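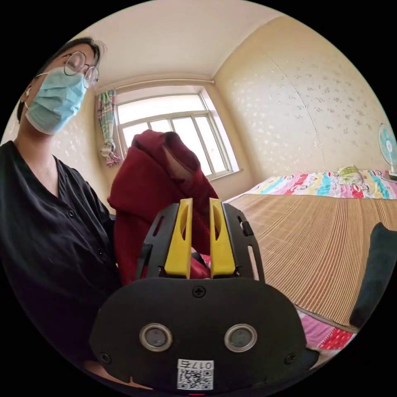

Wieczorek House clothing project: where we've got to, 2024-03-19

Hello again to everyone at the Berneo Fund! I promised you a proper update once the sorting had got going, and it has, so grab a coffee. When I wrote the application I said we'd get through 700 donated garments by June, and I'll admit I picked that number with my fingers crossed. We're at almost half, which I'm pretty happy with (the winter bags were slow going, all those thick fleeces and linings to check).

The work happens in the upstairs bedroom. It gets wonderful daylight from the big window, and that matters more than I expected when I put it in the plan. Pulls and thin patches in dark red or navy fleece just don't show under a ceiling light. So each piece gets held up and looked over, then laid out flat, folded and put in a pile: wear, mend or rags.

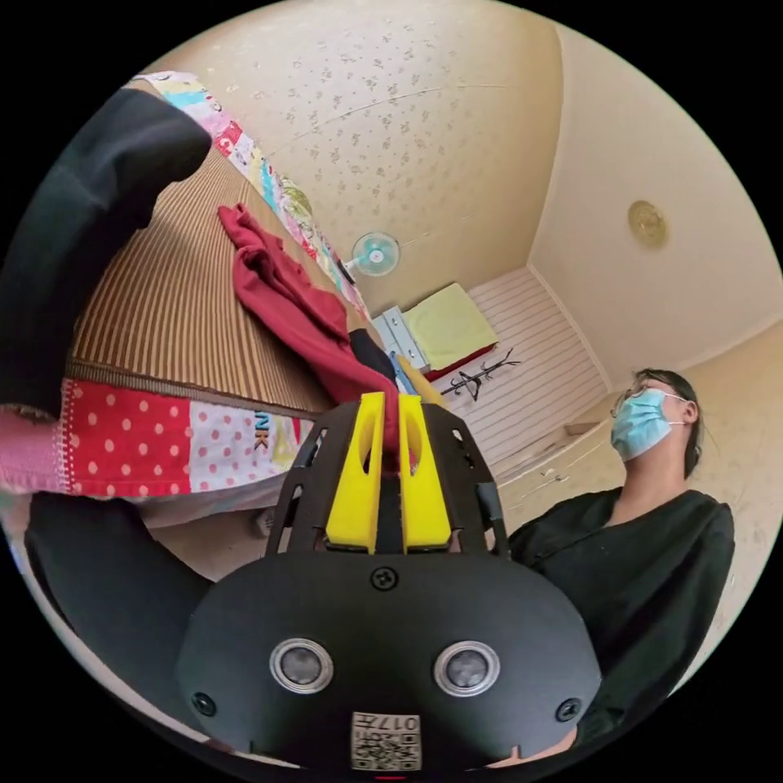
The bed has ended up as our main work surface. I'd budgeted for a folding table from Arlow and we simply haven't needed it, because the woven mat gives us a good firm spot and you can walk up to it without squeezing past anything. I'd like to move that money over to storage if you're okay with it. The wardrobe is doing its best, but blankets are already going on top of it, and I'd love 4 more lidded boxes before the summer things start arriving.

Mending is behind, no getting around it. We had 2 sewing afternoons planned for this stretch and only managed one, so zippers are piling up. The Flametti shop has offered us a bag of odd ones at no cost, and I'm picking those up next week. Fleece is easy enough to patch by hand, so those go first.

Spending is under budget so far, mostly thanks to the table. Receipts are in the shared folder, apart from the one for laundry soap, which I still have to scan (sorry!). Could you let me know about the storage money before the next payment goes out? I've also got 6 bags of children's clothes waiting in the hall and would like to open those next.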